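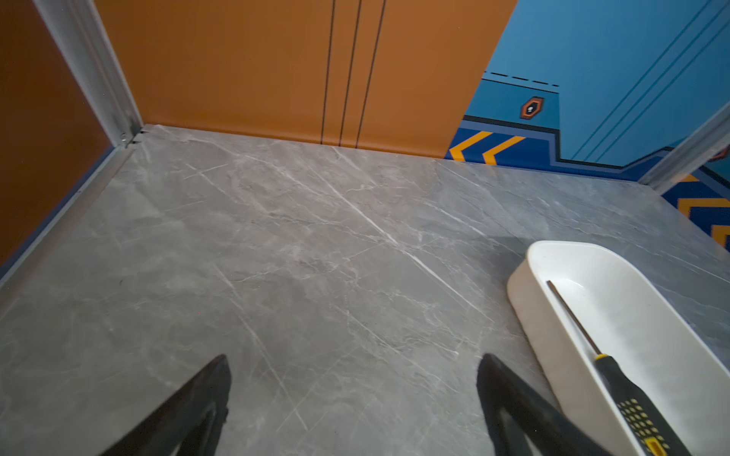
The gray floor and the orange wall, with the metal trim in the corner.

Heather Sheehan wants to talk about the floor first. Fine. Everybody who comes in talks about the wall, she says, because it's orange and it's big and people have opinions on orange.

"The wall took one afternoon to pick. The floor took from October till I was sick of it."

We're at the back of her shop in Bradmont, shoes on, she doesn't care. She moved in with her frames and mats after 17 years in a rented place over in Vodisville, where the floor was brown carpet squares and if you dropped a brad you found it with your foot. She didn't want carpet again. She didn't want wood either, too many knots to look at when you spend all day looking at other peoples pictures.

So, gray. Marble pattern, cloudy, with white veins running across it on the diagonal. One of them is much brighter than the rest, a long one that starts near the back wall and forks a little on its way across.

"That one I fought for. The installer wanted to turn it so it ran into the corner. I said no, I want it where I can see it. He said it'll look like a crack. I said let it."

Does it look like a crack? "To my mother, yes. She stepped over it. Twice."

The installing was done by Camacho, a two-man outfit she got from a neighbor. She has no complaints, or one. They showed up at six in the morning and she had told them nine. The floor went in over four days and she worked out of her kitchen meanwhile, cutting mats next to the toaster.

Then the walls. The orange is a burnt orange, matte, she was firm on matte. The first sample she got from Trumano had a shine on it and she hung it over the sink for a week and hated it by the third day. "You'd turn the light on and it was like standing inside a pumpkin." The side wall is darker, more of a brown orange, and that was her sister's idea. Two oranges the same would of been too much, her sister said. Heather agrees now, didn't then.

I ask about the black lines, three thin ones that come down the orange close together. Customers ask too, apparently.

"I like them. There was a version with lines all the way across, every foot or so, and it looked like a shipping crate. So just the three, over to one side. You need something for your eye to land on."

And the trim. She has the most to say about the trim, more than I can get down. There's a strip of silver metal up the corner where the two walls come together, and another along the bottom of the brown one, against the floor. Brushed finish. She priced painted wood and it was cheaper by 40 dollars, and she says she still thinks about those 40 dollars. But she had painted wood in the old place and it chipped every time somebody swung a frame around.

"Metal scuffs, it doesn't chip. There's scuffs down at the bottom of that corner already. I can live with a scuff."

Would she change anything? Long pause here, she's looking at the floor.

"The screw. There's a little screw at the bottom of the corner piece, you can see the head of it. I asked could they hide it and they said sure and then it was the last day and everybody was tired, me included. My sister says get down there with a dab of paint. I might."

Total bill she won't say. The trim alone was 329, she'll say that much, then wishes she hadn't. Next up is the front counter, which she has drawn on the back of an envelope and wont show me. Not orange, she says.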